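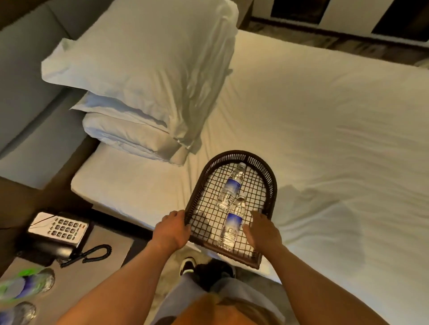

客房床铺整理与床边用品摆放须知

Orkport住宿服务中心 客房事务部 编
适用范围:Vurthorpe公寓、Rowbotham招待所及各合作民宿;家庭客房可参照执行

一、总则

本须知供客房服务人员、公寓住户及家中设有客房的读者使用,内容包括床笠铺设、枕头与枕套、软包床头、编织托盘、瓶装饮用水、床头柜及电话机的日常整理与清洁。Vurthorpe公寓与Rowbotham招待所合计636间客房均以本须知为准。各楼层原有的手写提示单自本版张贴之日起停用,请楼层负责人自行收回。

本版较上一版改动较多的部分为第五节(编织托盘)和第六节(饮用水)。上一版把托盘归入“杂件”,只写了“擦净放回”四个字,各楼做法相差很大,有的用湿布,有的用鸡毛掸,还有的直接拿到水龙头下冲洗。第五节对此作了统一规定。

二、整理顺序

客房整理按下列顺序进行:开窗通风,撤换布草,清理浴室,铺床,擦拭家具,摆放托盘与饮用水,吸尘,关窗,复查。

浴室须在铺床之前完成。浴室清理后应更换手套、洗净双手,再接触干净的布草。一人负责一间房时,此项尤应遵守。两人同做一间房的,可一人做浴室,一人铺床,中途不互换。

通风时间以十五分钟为宜。七月前后湿度大的日子,上午十时以前开窗,午后改用空调除湿。

干净的布草进房后放在椅子或布草车上,不得放在地面,也不得放在尚未撤换的床上。撤下的布草直接装袋,不在房内抖动。

三、床笠

1. 尺寸

选购床笠须先量床垫,再看包装。需要量的数字有三个:长、宽、厚。许多家庭只记得长和宽,买回的床笠四角兜不住,睡一夜便缩到床垫中间。床垫上若另加保护垫,厚度应连保护垫一并计算,并在此基础上再留五厘米。

新床笠下水后会有收缩,纯棉制品收缩较为明显。新购床笠应先洗一次,晾干后试铺,合适再批量使用。试铺不合适的,按包装所附说明与供货方联系。

2. 铺设

(1)将床笠展开,辨认正反面与长短边。床笠的洗涤标签一般缝在某一角的内侧,本中心统一要求标签位于床尾右角,铺设时不必反复比对。

(2)先套床头一侧的两个角。床头紧靠墙面或紧贴软包床头时,应先将床垫向床尾方向拉出一掌宽,套好后再推回。

(3)再套床尾一侧的两个角。套最后一个角时常感吃力,可用膝部轻抵床垫侧面,双手将床笠边缘向下翻至床垫底部。不得用指甲抠拉松紧带。

(4)沿床垫四周走一圈,将松紧带全部压入床垫底面。床垫侧面应平直,转角应圆顺。

(5)以手掌由床的中线向两侧抚平。抚平时手掌贴紧布面,动作放慢。仍有折痕的,用喷壶距布面三十厘米处喷少量清水,再次抚平,待其自然干透。未干透前不得加盖被褥。

3. 白色床笠的常见污渍

汗渍:用四十度温水加氧系漂白剂浸泡一小时,再按常规洗涤。

血渍:只用冷水。先冲后搓,仍有痕迹的,涂少量中性皂液静置二十分钟。

咖啡、茶渍:尽早用干布吸去水分,再以清水点拍。时间较长的按汗渍处理。

圆珠笔渍:背面垫白布,正面以棉签蘸医用酒精由外向内点擦,随时更换垫布的位置。

口红、粉底:先用洗洁精原液轻揉,再下水。

护手霜、润肤油一类的油渍在干燥后往往看不出来,经烘干后会发黄。布草房收件时应逐条迎光检查,发现油渍先作预处理,未处理者不得进烘干机。

含氯漂白剂只限布草房使用,楼层工作间不得存放。家庭使用时应单独使用,严禁与洁厕剂等酸性产品混合,并保持通风。

四、枕头与枕套

1. 数量与摆放

双人床每侧两只枕头,单人床共两只。两只叠放时,较大较软的放在上面,较薄的放在下面,枕套开口一律朝向背离房门的一侧。叠放后用前臂在枕面中间轻压一下,使上下两只贴合。

有客人提出不习惯叠放,可将下面一只取出放入衣柜上层,并在房态表备注栏写明。此后该客人住宿期间不再恢复。

2. 套枕套

将枕芯沿长边对折,送入枕套底部,松手后让其自行展开,再提住开口抖两下,使四角到位。枕套内侧设有翻边的,须将枕芯完全掖入翻边之内。

不得用下巴夹住枕芯套枕套。此项在历次检查中反复提及,请各楼层带班人员在带新员工时当面示范正确做法。

枕套套好后布面允许有自然的软褶,不必熨平。由开口一侧横贯枕面的硬折痕多为折叠存放过久所致,更换折叠方向即可逐渐减轻。

3. 枕芯的保养

羽绒类枕芯每月拍松、通风一次,避免正午日光直晒。

化纤类枕芯可以机洗,每次洗两只,使滚筒两侧重量接近。烘干时放入两个干净的网球或专用烘干球,每二十分钟取出拍打一次,直至中心部位完全干燥。中心是否干燥,以手用力捏压片刻后有无凉感判断。

乳胶及记忆棉枕芯不得水洗,不得暴晒。局部污渍用拧干的湿布擦拭,平放阴干。

枕芯使用年限以两年为参考。将枕芯对折后松手,不能弹回者应更换。换下的枕芯可用于家具搬运时的衬垫,不再用于床上。

五、编织托盘

藤编、柳编及仿藤托盘在客房中用途很广,可放饮用水、杯具、茶包或小件毛巾。其底面多为网格或透空结构,灰尘与碎屑易落在经纬交叉处,清洁方法与平底托盘有别。

1. 辨别材料

天然藤、柳制品手感微涩,颜色深浅略有差异,断口可见纤维。仿藤制品多为塑料条编成,颜色均匀,断口光滑。难以判断的,一律按天然材料处理。

2. 日常除尘

每次整理房间时,将托盘内物品取出,用软毛刷沿编条方向刷扫。围边由竖条密排而成的,应自上而下逐段刷;网格底先刷正面,再翻转轻磕,使碎屑落入垃圾桶。除尘在浴室门口或工作车旁进行,不得在铺好的床面上方操作。

吸尘器配圆毛刷头也可使用,吸力调至最低。

3. 湿擦

天然材料每月湿擦一次。取温水一盆,加中性洗涤剂数滴,软布浸湿后拧至不滴水,擦拭后随即以干布擦一遍,置于通风处阴干至少四小时。不得浸泡,不得用热风吹,不得放在暖气片上。

仿藤制品可用温水冲洗,冲后甩去水分,倒扣晾干。网格交叉处的陈垢用旧牙刷蘸小苏打糊刷洗。

4. 霉点

天然藤、柳制品存放于潮湿处易生霉点。在室外戴口罩,用干刷刷去表面霉斑,再以白醋与清水各半的混合液轻擦,随后阴干。霉点反复出现或已深入编条内部的,应报废。

5. 毛刺与断条

托盘在使用前应以手背轻抚围边内外各一遍,检查有无毛刺。放置在床面上使用的托盘,底面也须检查。有毛刺的,用细砂纸顺纹打磨;编条断开的,剪平断头,用少量木工胶固定,干透后再用。断条两处以上者停止在客房使用。勾丝的床笠大多由此而来。

6. 端持与放置

端持托盘应双手握住相对的两侧,手指绕过围边,拇指在内或在上均可,以稳定为准。托盘内放有瓶装水等较重物品时,不得单手抓住一侧围边提起。围边与底面的连接处受力过大,久用必松。

一端为圆弧、其余为直边的托盘,放在床头柜或书桌上时,圆弧一端朝墙,直边一端朝外,与桌沿平行。全楼一致,检查时便于一眼看出是否有缺件。

托盘可以短时放在床面上,用于清点或更换物品。湿的托盘、刚从浴室取出的托盘以及盛有开口容器的托盘,一律不得上床。床面上的托盘应在离开房间之前移至规定位置,但房型说明中注明“床面迎宾摆放”的房间除外。该类房间的托盘应放在床的中部偏床尾处,距床沿不少于三十厘米。

六、饮用水

1. 数量

每间客房每日配两瓶,单人入住亦同。长住客人可在前台登记增加。未开封的不撤换,只补足数量。

2. 检查

摆放前逐瓶检查瓶盖是否完好、防盗环是否相连、瓶身有无凹陷、标签有无破损及保质期。凡瓶盖有松动迹象的,不论是否有人动过,一律撤下,不再作饮用。撤下的可用于浇花。

瓶身外壁须为干燥状态。从冷藏柜取出的瓶装水表面会结水珠,应先擦干,放置十分钟后再擦一次,方可放入编织托盘。天然藤、柳托盘内宜使用常温水。

3. 摆放

瓶装水可直立,也可平卧。托盘围边较低或需放在床面上时,以平卧为妥,直立的瓶子在软床面上容易倾倒。平卧摆放时两瓶稍稍错开,瓶盖朝向可以一致,标签图案朝上。直立摆放限于桌面,两瓶并排,标签朝外。

4. 存放

整箱饮用水存放在阴凉处,离地离墙,避开日光,与清洁剂、杀虫剂、油漆等分开。夏季不得存放在汽车后备厢内。先进先出,入库时在箱侧写明月份。

5. 空瓶

客人饮用后留下的空瓶,瓶内有剩水的先倒入洗手池,旋紧瓶盖,压扁后投入可回收物袋。瓶内留有少量饮用水且置于床头的,视为客人仍要使用,不得清走。退房后的房间不受此限。

本中心不以空瓶重新灌装饮用水,也不建议家庭长期以一次性瓶反复装水。

七、软包床头

布面软包床头颜色素净,灰尘不易察觉,清洁周期常被忽略。规定如下。

每周用吸尘器扁嘴沿接缝与床头下沿吸一遍,再换软毛刷头由上而下吸布面。

每月用微湿的白布擦拭头部经常倚靠的部位。擦拭时按整块面板进行,不要只擦有污渍的一处,以免干后留下水圈。

发油造成的深色印迹,可撒一层玉米淀粉,静置三十分钟后吸净,必要时重复一次。仍未去除的,使用布艺家具泡沫清洁剂,先在床头背面或下缘不显眼处试用,半日后观察有无褪色。本中心目前统一配发Pradex泡沫清洁剂,喷于布上再擦,不直接喷于床头。

猫毛、狗毛等宠物毛发用橡胶手套略蘸清水,朝一个方向抹擦,毛发会聚拢成条。

床头与墙面之间易积灰,也是耳环、发卡、充电线最常遗落的地方。每季度拉开床体清理一次,拾得物品按失物登记办法处理。

八、木质床架

深色木质床架的边框紧靠床垫下缘,铺床时膝部与鞋尖容易碰到,漆面划痕多集中在床侧中段。请服务人员铺床时穿软底鞋,钥匙与对讲机不要挂在大腿外侧。

日常擦拭用干的超细纤维布,顺木纹方向。床笠抚平后再擦床架,擦时一手轻提床笠下沿,防止布草沾到灰尘或家具蜡。家具蜡每半年使用一次,用后须待蜡面完全干燥、以白布试擦无颜色脱落,再将床垫归位。白色床笠侧面出现的一道浅褐色印迹,多数是蜡未干透所致。

浅划痕可用同色修补蜡笔填补,多余部分以塑料卡片刮平。床架螺栓每半年紧固一次,翻身时有响声的随时报修。

九、床头柜与电话机

床头柜台面只放当日所需物品。标准配置为电话机一部、便笺与铅笔一份,有台灯的另加台灯。托盘放在书桌上;房内没有书桌的,可放在另一侧床头柜上。

电话机的清洁每日进行:

(1)用拧干的消毒湿巾擦拭听筒的送话口与受话口,再擦握柄。
(2)按键区用棉签蘸少量酒精,逐行擦过。酒精不得滴入按键缝隙。
(3)提起听筒听拨号音,确认线路正常后放回原位,使听筒完全落入叉簧。
(4)理顺螺旋线。缠绕过多的,提起听筒线让听筒自然下垂旋转,待其停下后放回。
(5)擦净机身下方的台面。

机身有黑白两色拼接的,白色部分久用发黄,属材料老化,擦拭不能复原,请勿使用研磨膏。

电话机应摆在客人躺卧时伸手可及之处,机身正面朝床。前台、总机与紧急求助号码的标签应字迹清晰,模糊的当日更换。

深色台面容易显出水印和指印。先用微湿的布擦,再用干布收,最后侧身对着光看一遍。杯底留下的白色水圈,可用软布蘸少量家具护理油打圈轻擦,几分钟后擦净。

十、布草的存放与轮换

每张床配三套布草:一套在床上,一套在洗涤中,一套在架上。Rowbotham招待所旧楼洗衣路线较长,配四套。

床笠因有松紧带,折叠不易整齐。可按以下方法处理:双手分别伸入同一长边的两个角,将右手的角翻套在左手的角上,对齐后再把余下两角依次套入,平铺在台面上,把带松紧的一边向内折成直线,其后折三折,再对折。初次练习可能费时较长,熟练后一条床笠可在一分钟内折好。

架上布草按尺寸分层,新洗的放在最下,取用从最上。层板前沿贴尺寸标签。布草间湿度应控制在百分之六十以下,除湿盒每月更换。樟脑制品不得与白色布草直接接触。

本中心上年度送洗床笠3,887条,其中因勾丝、破损提前报废的由布草房单独记录,记录表可在客房事务部查阅。各楼层申领新床笠时,请附报废件的编号。

十一、家庭客房的补充建议

以下内容供家中偶有来客的读者参考,不属考核范围。

客房床铺平日可只铺床笠与一条薄毯,枕头取下枕套,装入透气布袋。客人到来前一日再换上洗净的床笠和枕套。长期铺好不用的床面会积灰,表面看来平整,躺下后往往有陈味。

来客前夜开窗一小时,床垫上撒少量小苏打,半小时后吸净,可减轻气味。

床边为客人准备的物品,以饮用水、纸巾和一盏可躺着关的灯为先。饮用水放在有围边的托盘中,夜间摸黑取用不易碰落。家中有幼儿的,请选用无松动小件的托盘。

遇客人年长或行动不便,床侧通道应留出六十厘米以上的净宽,撤去小块地毯,电话或手机充电位置设在其惯用手一侧。

家中没有合适托盘的,浅口的收纳筐、烤盘也可代用,底部垫一块干净的茶巾即可。

十二、复查

带班人员在客房整理完毕后复查,主要看以下各项:

床笠四角到位,侧面平直,无污渍、毛发、勾丝;
枕套开口方向正确,枕芯无外露;
软包床头无明显灰尘与印迹;
床架边框无蜡渍,床下无遗留物;
托盘干燥,无毛刺,位置符合房型说明;
饮用水数量足,瓶盖完好,在保质期内;
电话机有拨号音,号码标签清晰;
床头柜台面无水印;
窗户已关,空调设定与季节相符。

复查时以站在房门处和站在床侧各看一次为准。站在床侧向下看,床笠中部的折痕与细小毛发较易发现;站在房门处,则较易看出枕头是否歪斜。不合格的项目由原整理人员当场补做,带班人员不代做。

十三、常见问题

床笠总是从一个角脱落,如何处理?
先查该角松紧带是否失去弹性。弹性正常的,多为床垫四角高度不一或保护垫移位,应重新铺平保护垫。临时可用床单固定夹,夹子装在床垫底面,不得外露。

白色枕套洗后发灰,是否还能恢复?
多数可以。发灰通常与深色织物混洗、洗涤剂用量过大或漂洗不足有关。单独用六十度热水加氧系漂白剂洗一次,增加一次漂洗。洗涤标签另有温度要求的,从其要求。

编织托盘有刺鼻气味,能否使用?
新品常有染色或涂层气味,应放在通风处数日。气味消散前不放入客房,也不接触食物和杯具。

深色托盘是否会染到白色床笠上?
干燥状态下一般不会。新品使用前以湿白布在底面擦拭数下,白布着色的,先按湿擦方法处理两到三次,仍然着色的只放桌面使用。

客人把托盘留在床上外出,应如何整理?
先将托盘连同其中物品平稳移至桌面,整理床铺后按客人原先的摆放方式留在桌面,不打乱其中的私人物品。

软包床头能否使用蒸汽清洁?
需视面料与内部胶料而定。未取得供货方书面答复的,不使用。

两瓶水客人只喝了半瓶,次日补几瓶?
补至未开封两瓶。已开封的一瓶留在原处。

十四、附则

本须知由客房事务部负责解释。培训示范由Idalina Carrilho主讲,在Vurthorpe公寓二层培训室进行,上午九时开始,请参加人员自备软底鞋。未能参加者由所在楼层带班人员补训,并在培训记录上签字。

纸质版共印2,000份,每个楼层工作间存放两份,一份张贴,一份供翻阅;其余在Orkport住宿服务中心前台领取,住户与附近居民均可取用。读者对条文有不同意见或有更好的做法,可写在末页意见栏内撕下,投入前台意见箱。

托盘、布草及清洁剂的申领单格式不变,仍按原编号填写。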